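Storm window

A storm window is a second window mounted on the outside or inside of an existing one. It is fitted to cut drafts, to slow heat loss through the glass and to protect the older sash from rain and wind. Storm windows are most common on houses built before sealed double glazing came into general use.

Types

Exterior storm windows are fixed to the outer casing or set within the blind stop. The oldest form is a single wood-framed panel hung from two hooks at the top and taken down in spring. Later aluminum units hold two glass panels and an insect screen in separate tracks, so the window can be opened without removing the frame. Interior storm windows are held by magnetic strips, clips or a compression gasket. They are easier to fit on upper floors but do not shield the outer sash.

Construction

Frames are made of wood, aluminum or vinyl. The gap between the storm panel and the main window traps a layer of air – the source of most of the added insulation. Small drain openings, called weep holes, are left along the bottom edge of an exterior unit so that water can run out. Caulking over them is a frequent cause of sill rot.
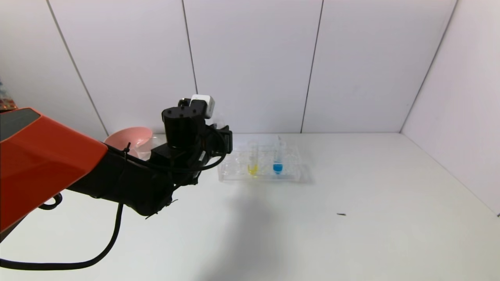 Fitting is normally measured at three heights and three widths, with the smallest figure used for ordering. Wood frames need a clearance to allow for swelling.

Use in Prarkeston

The older streets of Prarkeston have many wood-framed storms, most of them made by the Kostiuk millwork shop, which closed after 40 years in business. Under local custom the panels go up in October. A guide by Jacqueline Deschamps lists 18 patterns of hanger and notes that the numbered brass tacks found on sills match each panel to its opening.

See also

Double glazing
Screen door
Weatherstripping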